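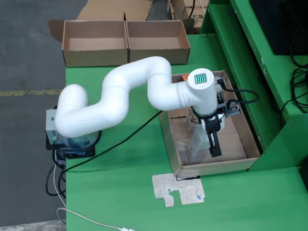 Visit report: Kokon bin picking package, Vilstead demonstration hall
28 Feb 2019
Written by Zubaida Virk, process engineering

Purpose of the visit

We are looking at a small arm for the packing end of line 2, where operators move single items out of mixed cartons and into shipping boxes. Kokon sells a package for this job: arm, controller, parallel gripper, wrist sensor and a year of software support. Their integrator, Biltura, keeps one set up in Vilstead and lets prospective buyers bring their own goods. I went with Majdi Twal from maintenance. We brought one tote of our regular items and one of the awkward ones.

Layout

The cell is compact. The arm stands at one end of a green work table, bolted to a black plate, with the control box directly under the first joint. The source carton sits at the other end, within easy reach, and two empty cartons wait along the far edge. No fixtures hold the cartons. Biltura says the software finds the carton before each cycle, so a small shift should not matter. We pushed the source carton out of square by hand several times and the arm adjusted each time without a fault.

Cabling is not at production standard. One long cable crosses the tabletop from the base toward the carton, and others hang down the side of the green structure next to the table. Majdi's note: budget for a proper cable tray and a dress pack on the arm, neither of which is in the quoted price.

Picking tests

The gripper has two black fingers and enters the carton from straight above. With boxed goods it did well. We ran 325 picks of regular items and recorded two drops, both with the item lying hard against the carton wall, where the outer finger had no room to get down beside it. Biltura can supply narrower fingers. They did not have a set on hand to try.

The awkward tote was slower. Soft pouches were found reliably but often gripped off center, and the arm then set them down and tried again. This is handled in software and needs no operator, but it adds a second approach to the cycle. Thin, flat items were skipped altogether. The program can send those to a manual list, and the operator gets a message on the screen.

Changeover

Teaching a new item takes a short routine: place it alone in a carton, let the sensor take its views, confirm the finger opening, save. I did one without help after watching one. The menus are plain, although several error texts are still untranslated codes. The current manual has 143 pages and the code table is at the back.

Majdi asked to see a finger swap. Two screws per finger, then a calibration move. He did it with a hex key from his own kit. The calibration would not start until the carton had been taken out of the work area, a step missing from the printed procedure. Biltura took a note of it.

Safety

The arm stops on contact, and we tried this at low speed with a foam block. At full speed the supplier recommends a scanner or a light curtain. Our aisle by line 2 is narrow, so a scanner would trip each time a pallet jack goes by. A curtain on two sides looks more workable. The risk assessment is ours to do in either case.

Comparison with the Matsuda unit

The Matsuda we saw in January has a vacuum gripper and was better on pouches. It was worse on cartons with loose paper in them, and its controller needs a separate floor cabinet. Service for Matsuda is by mail-in only. Biltura offers a site visit under the support contract, at 887 dollars per call after the first year.

Open points

Narrow fingers: Biltura to send a set and a drawing.
Vacuum option: listed in the Kokon catalog, not shown to us. Ask whether the wrist sensor stays usable with it fitted.
Cable tray and light curtain: Majdi to get prices.
Flat items: count how many pass through line 2 in a normal week before we decide whether a manual list is acceptable.
Trial loan: Biltura will lend a complete cell against a deposit. Terms requested in writing.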